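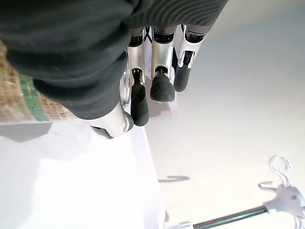
Mireille Mallet wrote in to ask why her backup card held only half of the files from a two-card shoot, when the camera had shown both slots as active the whole time. Her second slot was set to overflow. In that mode the camera writes to slot 2 only after slot 1 is full, so nothing is duplicated. The setting is worth checking before anything else on this page.

Setting up dual-slot recording and a verified copy

Applies to bodies with two card slots. Menu names differ between makers, but the three modes are nearly always present: overflow, backup, and split (raw to one card, JPEG to the other). Last revised 23 Aug 2018.

What you need

Two cards of the same capacity and, if possible, the same speed rating. In backup mode the buffer clears at the speed of the slower card. If one slot is an older interface, that slot sets the limit no matter what you put in the other.
A card reader connected directly to the computer, not through a keyboard or monitor port.
Two destination drives.
A copy program that can compare checksums. I use Nito; any program that reads the files back after writing will do.

Step 1. Format both cards in the camera

Copy off anything you need first. Format slot 1, then slot 2. Most bodies format one slot at a time and return to the menu in between, which is how the second card gets missed. Do not format on the computer. Some cameras will accept a card formatted that way and then report an error partway through a burst.

Step 2. Set the slot function

Open the recording menu and set slot 2 to backup. Leave the menu, turn the camera off, turn it on and look at the setting again. On some bodies, loading a custom user bank restores the slot function stored with that bank. If you use banks, save the new setting to each one.

Set "release without card" to off while you are in the menus.

Step 3. Set file numbering to continuous

With numbering set to reset, each freshly formatted card starts again from the beginning, and two shoots copied to one folder will collide. Continuous numbering avoids this until the counter rolls over. Changing the file name prefix at each rollover takes care of the rest.

Step 4. Test

Shoot a short burst, wait for the access lamp to go out, and switch playback from slot 1 to slot 2. The same frames should appear on both. Check the last frame of the burst as well as the first.

Step 5. Copy and verify

Make a folder named for the job and copy card 1 into it with verification turned on. Then copy from the card a second time to the other drive. Copying drive to drive is faster, but any error in the first copy is carried over to the second.

My last test folder held 149 raw files. The verified copy reported no mismatches on either drive. A plain copy with no verification reported nothing either way — it has no means to.

Keep card 2 out of the reader until both copies are checked. It goes in a separate case, label facing down, and stays there until the job is delivered.

Common problems

Frame counter drops faster than expected. In backup mode the counter shows the space on the fuller card. Fatemeh Rostami reported 58 frames remaining on what she took to be an empty pair; slot 2 had not been formatted.

Camera stalls during bursts. Try the slower card alone in slot 1. If it stalls there too, replace it.

Mismatch reported on one file. Copy that file again from the same card. If the mismatch repeats, change the cable or reader, then try card 2.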